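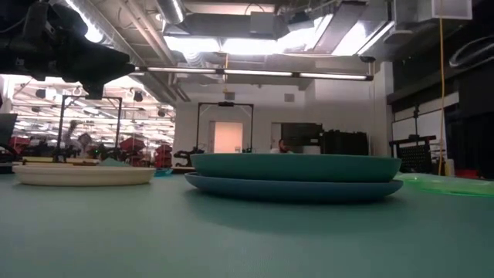

Does a song stay on a listener's mind longer if the chorus comes early?
For the people who took our survey it made a small difference, but the number of times the title was repeated mattered more.

12 min read

What makes a chorus stick: a survey of pop hooks
Project report, Popular Music and Media
Tuncay Keskin

1. Background

I got the idea for this project from my younger cousin, who sang the same four words of a song for an entire car ride and could not tell me anything else about it. She didn't know the verse or who sang it. I wanted to find out what it is about a chorus that makes people keep it, and whether the things songwriters talk about (a short intro, a lot of repeats, a big jump in the melody) have anything to do with it.

There is a lot of writing on this already. Much of it is about why songs get stuck in the head against our will. My question was narrower. If you play someone a song they have never heard, and ask them about it later, what can they still sing or say? I call this recall in the report. It is separate from liking. A person can hate a song and recall it very well.

My guesses before I started were:

Songs that reach the chorus sooner will be recalled better.
Songs that repeat the title more often will be recalled better.
People who liked a song will recall it better than people who did not.

The first turned out weak, the second held up, and the third was harder to test than I expected.

2. Songs

I needed songs that the listeners would not know, so charting artists were out. I used four tracks by small acts who gave permission for their music to be used in class projects. I refer to each track by the name of the act.

Jarkton is a dance-pop duo. Their track opens directly with the chorus and the title is sung in every line of it. There is a spoken part in the middle where the beat drops out.

Nukness is a solo singer with a band behind her. The track is a slow build with a long verse, and the chorus does not come in until the second minute. The title is only sung at the end of each chorus.

Nassar is closer to club music. It has very few words. The title is a single word, chopped up and repeated over the beat, and there is a synth line that most people would call the hook even though it has no lyrics.

Jimer is a guitar pop group. It has the most ordinary layout of the four: short intro, verse, pre-chorus, chorus. The title comes twice in the chorus.

All four are in English and all are between three and four minutes long. I left them at full length. I thought about playing only clips, but a clip that starts at the chorus would have made the first guess impossible to test.

3. How the survey worked

The survey had two parts. In part one, a listener heard one song, all the way through, on headphones or speakers. They then rated how much they liked it from one to five and answered two filler questions about what device they used and how often they listen to new music. The filler questions were there so that the listener would not guess the survey was about memory.

In part two, which was sent the following evening at 7 p.m., the listener was asked to type the title of the song if they could, to type any words they remembered, and to say whether they could still hum any part of it. They were also asked whether they had looked the song up in between. Anyone who said yes was taken out.

The link went out in April through the school newsletter, two music forums, and a group chat for a regional choir festival. Part one was completed 2,214 times. I was surprised by that number, and most of it came from one of the forums, where the post was pinned for a few days. Part two was completed by far fewer people. After I took out those who had looked the song up, left part two blank, or typed in answers that were clearly jokes, I had 795 complete responses.

The survey tool assigned songs at random, but the dropout was not the same for all songs. More people quit part two if they had been given Nukness. To keep the comparison fair I drew 200 responses at random for Jarkton and 200 for Nukness, the two tracks that were furthest apart in layout, and compared those directly. Nassar and Jimer were looked at more loosely, using whatever responses were left for each.

4. Scoring

The title counted as recalled if it was typed correctly or with a small spelling mistake. I accepted a wrong ending on a word but did not accept a different word with a similar meaning. This rule mattered more than I thought it would, and I had to go back and rescore the first batch after I noticed I had been stricter in the morning than at night.

For lyrics I used three levels: nothing, a few words, and a full line. A full line had to be in the right order. I did not require punctuation, and I let people leave out "oh" and "yeah."

Humming could not be checked. I only recorded whether people said they could do it, so this part of the data is self-report and should be read that way.

5. Results

Jarkton was recalled better than Nukness at every level. Most Jarkton listeners could give the title, and a large share could type a full line. For Nukness most listeners could not give the title, though many typed words from the chorus that came just before it. Several people gave one of those phrases as the title. If the song had been named after that phrase, the scores would have looked quite different.

Nassar had the highest title recall of all, which fits with its title being almost the only word in it. It also had the most people who said they could hum something. When they described what they could hum, they mostly described the synth line. A few wrote it out as syllables. I could recognize the tune from two of these.

Jimer was in the middle on everything.

On the first guess, the early chorus, the comparison is muddy. Jarkton has both an early chorus and a lot of title repeats, so it can't separate the two. The better test is Jimer against Nassar. Jimer gets to its chorus sooner than Nassar gets to its main hook, but Nassar repeats more and was recalled more. That is why I say that repeating matters more than timing in this group of songs. When I compared Jimer with Nukness, the earlier chorus did go along with slightly better lyric recall, and that is the small difference mentioned at the top.

On the third guess, liking, people who gave a song four or five did recall it a bit better than people in the middle. But people who gave a song one out of five also recalled it better than people in the middle. The lowest recall came from those who chose three. I had planned to draw a straight line through this and it does not go through anything.

Some of the comments were useful here. One listener who gave Nassar a one wrote, "I had this in my head while brushing my teeth and I want it out." Another, who gave Nukness a five, wrote that she loved the voice but could not remember a single word, and asked for the link so she could hear it again.

6. Interview

I also spoke by phone with the producer of the Jarkton track to ask how the chorus was put together. He told me that the song originally had a verse at the start and that they cut it when a friend skipped ahead during playback. The title was added to each line later, mostly because they had run out of lyrics and had the studio for only one more hour. He said they did not think about memory at all. They wanted people at a show to be able to join in by the second chorus.

He also said that the spoken part in the middle is what people quote to him after shows. In my data very few people typed any of the spoken part. It may be that it works in a room with a crowd and not on headphones, or that it takes more than one listen.

7. Problems

Four songs is a small number. Any difference between two songs could be due to something I did not measure, such as tempo, the singer's voice, or how clearly the words are sung. I think clarity is a real issue for Nukness. Three people I played it for in person heard the title as a different word.

The listeners were not a general audience. People on music forums and people who sing in choirs probably remember songs better than most. I did not ask about musical training and I should have.

One night is a short gap. My cousin's song lasted her at least a month. I considered a third part after two weeks, but so many people were lost between parts one and two that I did not think enough would be left.

I also never asked whether people were doing something else while the song played. A listener cooking dinner and a listener lying on the floor with good headphones are counted the same.

8. What I would change

I would ask one of the acts to record two versions of the same song, one with the chorus first and one with a verse first, and keep everything else the same. The singer from Nukness said she might be willing to do this with a new track. With two versions the timing question could be tested properly.

I would also replace the humming question with a voice recording, even if fewer people agreed to do it.

The scoring sheet and the survey questions are in the appendix. The songs themselves are not attached, as the permission covered the survey only.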